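Door sticks at the bottom every summer, plane it or leave it?
Posted by lenton_upstairs, Oct 15, 2024
Viewed 1420 times

I rent out the upper floor of a two-family house and one interior wood door has started to drag. It gets bad in July and by now it has mostly freed up again, but you still have to give it a shove. The floor is tile, so I can't sand anything down on that side. The house is from the fifties and I don't know if the door is original. Pictures from the room:

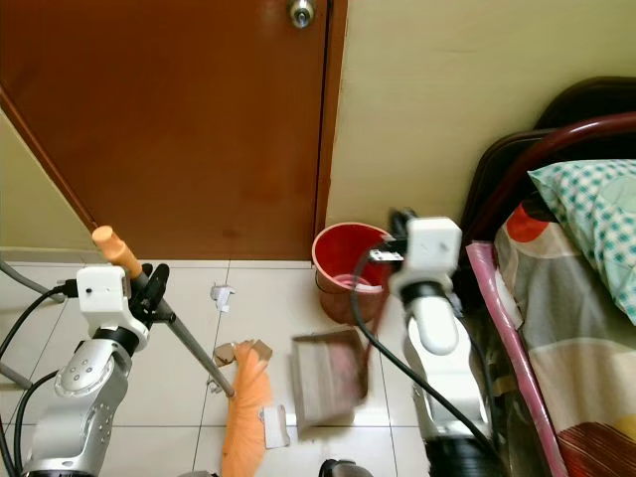
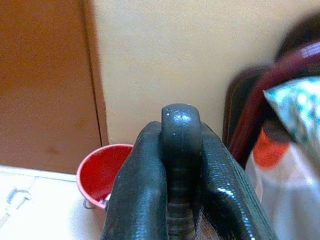
The tenant wants it fixed before winter. A handyman quoted me $200 to take it off, plane the bottom and rehang it. I called a second place, Zindton Doors, and they want $548 for a new slab, hung. I own a hand plane and a decent drill but have never taken a door down. Is this something I can do myself, and is fall the wrong time to do it?

sitirow_mike
Don't plane anything yet. Check the hinges first. Nine times out of ten a door that drags has a top hinge with loose screws, and the weight of the door pulls it down on the latch side.

Open the door halfway, grab the knob and lift. If there is play, that is your problem. Take one screw out of the top hinge on the jamb side and put in a 3 inch screw that reaches the stud. Use a hand screwdriver for the last few turns or you can pull the jamb over too far. Then do a second one if it still moves.

If the hinges are tight, close the door on a sheet of paper and slide it along the bottom. Mark where it catches with a pencil. Take off only that part. People plane the whole bottom and end up with a gap that lets in a draft.

On the timing, fall is fine but leave extra room. The wood has shrunk some by now and it will swell again next summer.

Gail in Lund
Same thing in my house. I paid $169 for a guy to plane it and it stuck again the next year because he never sealed the bottom edge. Bare wood soaks up moisture. Put two coats of whatever finish you have on the bottom and the top edge before you hang it back up. Let it dry overnight.

Pull the bottom hinge pin first and the top one last. Have a second person hold the door.

toolbox77
just get a new door, old ones are more trouble than they are worth

lenton_upstairs
Thanks. Top hinge had two screws that just spun in the hole. I put in a long one and it clears now except for one spot near the latch side. I will mark that with the paper and take it down this weekend, then seal it.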